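Two Handfuls of Trouble: a Month With the Prastik Hire Kit

January
By the Astmont features desk
Last updated: Sunday, 9.30am

I've always been rubbish at tidying, so there's a certain comedy in paying good money to be taught it by a company that wants to teach it to robots. But that is more or less how I spent my January, and I have the sore thumbs to prove it.

The Prastik kit is a pair of hand-held grippers, one for each hand, with a trigger you squeeze to close the fingers. You pick things up with them, put things down with them, and while you do it the kit records what you're up to. Hand the recordings over to the people who train robots and, in theory, a machine somewhere learns to clear a table the way you do. (I'd like to apologise to that machine in advance.) You can buy the kit outright, but the price made me put my tea down, and most small outfits will want to hire. So I went for the hire deal from Gondal, a firm on the same industrial estate as our office, who rent the grippers out by the week and will throw in a session plan if you ask nicely.

It came in one big padded box and it weighed more than I'd expected. Setting up took most of a morning. The leaflet is decent as far as it goes, with proper drawings and big type, but it skips straight from "plug in both handles" to "begin your first session", and there's a good hour of faffing between those two points. The left handle wouldn't show up at all until I'd unplugged everything and started again in a different order. I rang Gondal, who were lovely about it and said yes, that happens, do the right one first. Could that go in the leaflet? They said they'd pass it on.

Once it's running, though, it's good fun! The first thing you notice is how daft your own fingers are without their fingertips. I can grab a mug in the dark while half asleep, but give me a flat metal jaw and I'm chasing the thing across the table like a toddler with a pea. You learn to come in low and slow, and to stop squeezing before you think you need to. By the third day I'd stopped talking to the objects. By the fifth I was quietly showing off.

Gondal's session plan is built out of short tasks, a bit like a piano book. You get a card that tells you which things to put out and where they should end up, and you do it over and over, changing the layout a little each time. My target was 100 good runs over the month and I ended up with 130, partly from enthusiasm and partly because I lost track of where I was and did one card twice. The software, which is called Prornau and looks as if it was designed for filing tax returns, lets you mark each run as a keeper or bin it. I binned plenty on the first day. You can also add a note, and I recommend doing that while you still remember what went wrong, as mine from the first week mostly say "oops".

I do have grumbles. The cables, for a start. Each handle has one, and although they're long enough to let you work, you spend a surprising amount of your attention on where they've gone. I snagged mine on my chair, on the table and once on my own foot. Prastik do a cordless version, but Gondal don't stock it yet and the hire price would be a good bit steeper. If you've got the room, stand up to work and let the cables drop away from you. Sitting down is asking for it.

Then there's the weight. It doesn't sound like much for the first ten minutes, and then your wrists begin to write letters of complaint. I found 8 minutes on and a few minutes off was the sweet spot, and I'd not want to do more than a couple of hours in a day. The trigger is nicely shaped but quite stiff, and it was my thumbs that suffered, from hanging on to the handle too tightly. That did get better once I relaxed. Anybody with small hands should ask to try a pair before signing anything.

And have a good look at the finger pads. They're the bit that does the real work, a rubber layer on the inside of each finger, and they're the bit that takes all the punishment too. Gondal's hire terms count pads as fair wear, so you aren't charged for them, but you do have to ask for new ones and wait for the post. I'd get a spare set put in the box from the start.

A session at the table, and a closer look at the gripper fingers: 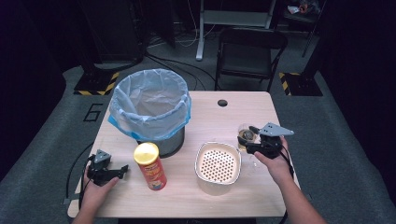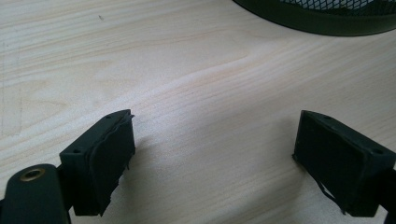 What surprised me most was how choosy I became about the things on the table. The cards are vague ("a container", "something tall") and at first I just used whatever was in the kitchen. Big mistake. A heavy glass bowl is a misery and anything slippery will have you swearing inside a minute. Light things with a bit of an edge to them are a joy, and a tall tube is oddly satisfying once you've got the knack of taking it round the middle. I'd happily pay a little extra for a bag of ready-chosen objects, and I told Gondal so.

Would I hire it again? For a week, yes, like a shot. A month is a long time to spend putting one thing inside another thing, however good the cause, and the last few days did drag. If you're a college or a small workshop with several pairs of hands to share the work, the month makes more sense, and the price per week comes down nicely if you book it in one go — do check what happens if a handle packs up halfway through, as the cover for that is extra and the form doesn't make it obvious.

For a verdict, I'd give the grippers themselves 8 out of ten and Gondal's phone line a 9. The leaflet can have whatever's left over. My kitchen table is still untidy, but I can now put the lid back on the biscuit tin without using my fingers, and I've been doing it in front of visitors.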